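Bestgate Players
Production Meeting – Minutes

Production: "The Ledeo Letters" (two acts, six performers)
Meeting held in the upstairs rehearsal room, 7:00 p.m.
Chair: Aroha Tomoana (director)
Present: director, stage manager, set designer, lighting designer, sound operator, wardrobe lead, front of house manager
Apologies: musical director

1. Minutes of the previous meeting

Accepted with one correction. Under item 5, "Act One blackout" should read "Act Two blackout."

2. Matters arising

2.1 Performance rights. The license has been received and covers 6 performances in May. The license requires the author's credit to appear on the poster at no less than half the size of the title. The current poster draft does not meet this and will be revised before printing.

2.2 Script changes. The request to cut the telephone scene was refused by the rights holder. The scene will be played as written. The request to change "Mr. Sheehan" to "Mrs. Sheehan" was approved, with pronouns adjusted to match. Stage manager to issue replacement pages.

2.3 Understudies. One understudy will cover both sisters. No cover for Sheehan has been found.

3. Director's report

Act One has been blocked in full. Act Two is blocked to the end of the dinner scene. Running time for Act One is 55 minutes at present, against a target of 50. The director expects most of the difference to come out of the scene changes and asked that no further text cuts be proposed at this stage.

Cast to be off book for Act One by the next full rehearsal. Prompts will be given on request only from that point.

The letter readings will be spoken live. Recorded voice was tried at two rehearsals and made the cue timing difficult for the performers on stage.

4. Set and stage

4.1 The floor plan was circulated as revision 4. The doorway stage left has been moved upstage to clear the sightline from the end seats in the front rows. The window unit remains where it was.

4.2 The stair unit has been built but not braced. It is not to be used in rehearsal until the set designer has signed it off.

4.3 The Gelilon hotel lobby and the Sheehan living room will share one floor position. The change between them happens in a half-light with music and is limited to 40 seconds. Two crew members are assigned.

4.4 Paint colors for the flats were agreed as the darker of the two samples. The designer noted that the lighter sample washed out under the front light.

5. Lighting and sound

5.1 The lighting plan uses 70 cues. The lighting designer reported that eleven of these are follow-on cues and need no call from the desk.

5.2 Two dimmer channels are faulty. Hall management has been informed. If the channels are not repaired, the side light for the hotel scene will be moved to the spare bar – this will need a short refocus session.

5.3 Sound effects are complete except for the train. The version played at the meeting was judged too modern for the period. Sound operator to find a replacement.

6. Wardrobe

Measurements have been taken for all performers except one. The quick change in Act Two (coat, hat and shoes) will be done in the stage left wing. A chair, a mirror and a shaded lamp are required there. Wardrobe lead asked that shoes be worn in rehearsal from now on, as two performers are working on a raised level.

7. Living room furniture

Discussion of the main seating piece. The script requires three people seated side by side, with space for a fourth to perch. The designer prefers a pale upholstered sofa in keeping with the set palette. Depth of the piece must not exceed that marked on the floor plan. Castors may be fitted if the owner of the loaned item agrees in writing.

Pale sofas: 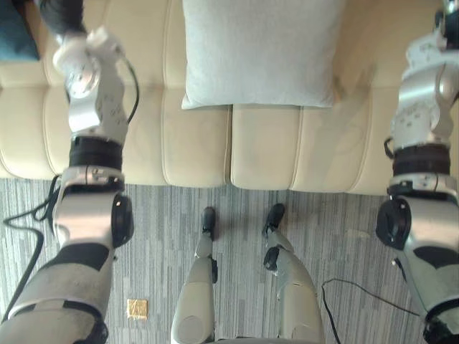
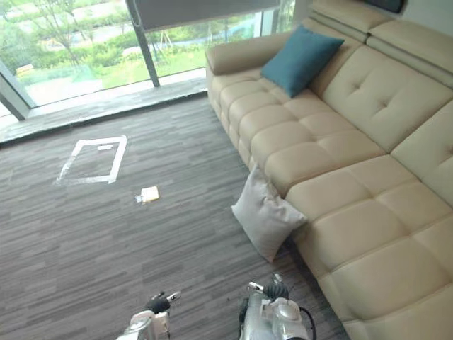 8. Front of house

8.1 Doors open 30 minutes before curtain. Latecomers will be held until the first scene change.

8.2 Program copy is due from all departments. Biographies are limited to 60 words and will be cut from the end if longer.

8.3 A haze warning is to be displayed at the entrance and printed in the program.

9. Action items

Revise poster credit – front of house manager
Issue replacement pages – stage manager
Brace and sign off stair unit – set designer
Follow up dimmer repair – lighting designer
Replace train effect – sound operator
Complete outstanding measurements – wardrobe lead
Find cover for Sheehan – Aroha Tomoana

10. Next meeting

Same room, 7:00 p.m., following the first full run of Act Two. Meeting closed at 8:40 p.m.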